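I handed in my notice at Pitberg in April, after two years as a junior doctor on the medical wards. Several people have asked me why, and I have given each of them a different short answer, so I thought I would write out the long one once and point people to it.

My contract was for 2 years. It was meant to lead to a permanent post, or at least to an interview for one. When I signed it, the woman in the staffing office told me that most people were kept on. I didn't ask her how many, and she didn't say. In my year there were 79 of us on the same kind of contract across the three hospitals in the group, and by the last winter we all knew that 20 permanent posts would be advertised. The rest could apply for another temporary contract on the same pay, starting again at the bottom of the leave scale.

The pay was not the worst of it. I could live on it, just about, because my rent in Heltari was low and I was hardly ever at home. What wore me down was the rota. It came out late, sometimes four days before it started, and it changed after it came out. I missed my cousin's wedding because a night shift was moved. I swapped with Traian Radu to get it back, and then his shift was moved as well, so we both ended up working.
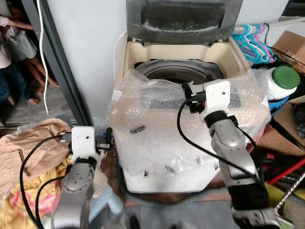
Contract doctors at Pitberg also had no study leave. Permanent staff had ten days a year and the exam fee paid. We paid our own, and mine came to 2,000 with the travel to Plondel and a night in a guest house there. I revised at home after shifts, mostly in the corner by the washing machine, a cream top loader that you fill with the lid propped up against the wall, and I learned the whole of kidney medicine between loads of scrubs. The hospital laundry didn't take ours. That was another thing that went with a permanent post, along with a locker and a parking permit.

I passed, and I told my supervisor the next morning. He was pleased for me and said so, and then he said it wouldn't count towards the permanent list, as the list was scored on years of service. I had the same number of years as everyone else who had started with me, so we would be ranked by the date our paperwork had been processed. Mine had been held up for five weeks at the start because somebody had spelled my surname wrong.

I did write to the group's management. Traian and I drafted a letter together in the canteen and most of our year signed it. We asked for the rota a month ahead, study leave on the same terms as everyone else, and a written account of how the posts would be given out. We got a reply that thanked us for our hard work. A second letter got no reply. The rota did come out a bit earlier for a while after that, and then it slipped again.

I've since started at the Nedelcu clinic, which is small and mostly sees older people with long-term conditions. The pay is slightly lower. I work four long days and I know which four they are. I miss the ward more than I expected, especially the nurses on nights, who taught me more than any course did. I don't miss having my phone next to the bed on my days off.

Traian has stayed. He got one of the 20 posts and he deserved it, and he says the new intake have already started on a letter of their own. I've sent him our old drafts in case they are any use to them.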